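Purnstead Repair Evening: Frequently Asked Questions

When is it?
The first Thursday-shaped gap in the hall calendar, which changes every month and is posted on the door. Doors open at 5 and we pack up when the kettle is empty. We skip July. It's too hot to solder and too hot to be polite.

Where do I park?
Behind the hall, facing the hedge. The spaces in front belong to the dentist, and the dentist checks.

What does it cost?
Nothing. There is a jar. The jar has a face drawn on it and the face looks disappointed, but you are under no obligation.

How many things can I bring?
2 per household. A chess set is one thing. A box marked "misc cables" is also one thing, but we will think less of you.

What will you look at?
Lamps, toasters, radios, clocks, fans, zippers, chairs with one bad leg, toys that used to make a noise. Toys that still make a noise will be treated as working.

What won't you look at?
Microwaves, anything that runs on gas, anything with a lawsuit attached, and printers. We tried printers. Liviu Stoica spent a whole evening inside one and came out a different man.

Can I just drop it off and leave?
No. You sit with it. Half the point is that you see how the back comes off, so that next time you can take the back off in your own kitchen and frighten your own family.

Do I need to book?
Not for small stuff. For sewing machines, please sign the sheet, as Cosmin Rusu is the only one of us who understands tension and he can only do so many before he starts muttering.

What if you make it worse?
Then it will be broken, as it was when you came in. You sign a form that says this in longer words.

Do you have parts?
We have fuses, plugs, thread, glue of several temperaments and a lot of screws. Odd parts you should order yourself. Bring the model number. "It's a white one" is not a model number.

How do you sort things?
By bin, and the bins live on the table. Put things back in the bin you took them from, even if you feel your system would be better. Several people have felt this.

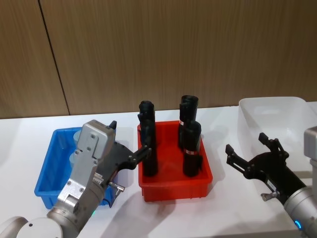 Blue, red and white bins on the table.

Can my kids come?
Yes, if they're over 5 and can be told "not that one" without taking it personally.

Can I help out?
Please. You don't need to be handy. Someone has to write name tags, make tea and tell people that we don't do printers.

Is there food?
There are cookies until 20 minutes in.

Who do I contact?
Leave a note in the box by the hall door. Print clearly. We once spent a week trying to call a man whose sevens were ones.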